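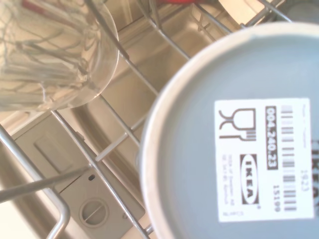
La base de una pieza de IKEA, con la etiqueta todavía pegada, en la rejilla del lavavajillas.

Os debía la crónica de la jornada de puertas abiertas de Hollunton, que fue el domingo 12/8/19, y la escribo con los pies todavía hinchados porque me lo recorrí entero (dos veces, que la primera me salté la planta de arriba). Para quien no lo conozca: Hollunton es un edificio de cocinas compartidas, de esas que se alquilan por horas a gente que hace mermeladas, caterings pequeños o talleres, y una vez al año dejan pasar a los curiosos. Yo soy curiosa de profesión, así que allí estaba a las diez menos cuarto, la tercera de la cola.

La visita la llevaba Kojo Alhassan, que es encantador y habla a una velocidad imposible. Empezamos por la despensa común, con sus estanterías alquiladas por baldas, y de ahí a la cocina grande, la que usa Numance para sus cursos de pan. ¡Qué olor! Nos dieron a probar una hogaza de centeno con comino que yo habría metido entera en el bolso. Una señora de mi grupo preguntó por la masa madre y tuvimos masa madre para un cuarto de hora, cosa que a mí me pareció estupenda y al marido de la señora, creo, no tanto.

Pero a mí lo que me gustó de verdad fue la zona de fregado. Ya, ya sé. Es que yo en mi casa cargo el lavavajillas como quien tira ropa a una maleta, y ver cómo lo organizan en un sitio donde comen 93 personas en un día de taller me pareció fascinante – mucho más que los hornos, y mira que los hornos eran bonitos. Kojo nos contó que la vajilla la han ido comprando a trozos, un poco de aquí y otro poco de allá, y que cuando falta algo se repone con lo que haya. Me agaché a mirar las rejillas y lo primero que vi fue la etiqueta blanca de IKEA, con su código de barras, su número de artículo (004.240.23, por si alguien colecciona estas cosas) y el dibujito de la copa y el tenedor. Y al lado, un vaso de cristal transparente. Me hizo ilusión, qué queréis que os diga, porque en mi casa también hay etiquetas que llevan años resistiendo.

Pregunté si las quitaban y se montó un pequeño debate. El chico de Eshun, que alquila la cocina de la esquina los martes, es partidario del secador de pelo y la uña. Una visitante juraba por el aceite de girasol y dejarlo toda la noche. Kojo dijo que a mano y con paciencia, sin más. Yo he probado el aceite esta semana con una fuente y funciona bastante bien, aunque luego hay que fregar el aceite, claro.

Apunté otra cosa para mi casa: los vasos, boca abajo y sin tocarse. Lo sabía, pero no lo hacía.

Después subimos a la sala de Pokex, que envasa encurtidos, y nos enseñaron las cajas de tarros preparadas para septiembre: 400 tarros de pepinillo y otros tantos de cebolleta. Compré dos de remolacha y uno se me abrió en el autobús, así que la chaqueta beige ha pasado a mejor vida.

Cosas prácticas: la entrada es gratis pero hay que apuntarse, los grupos son de 8 personas y se llenan enseguida. La escalera es empinada y el ascensor ese día no iba. Hay café (flojito) en el patio, y el aparcamiento mejor olvidarlo. Si vais con niños, pedid el turno de la mañana, que es cuando dejan amasar. Mi sobrina ya me ha hecho prometer que el año que viene la llevo.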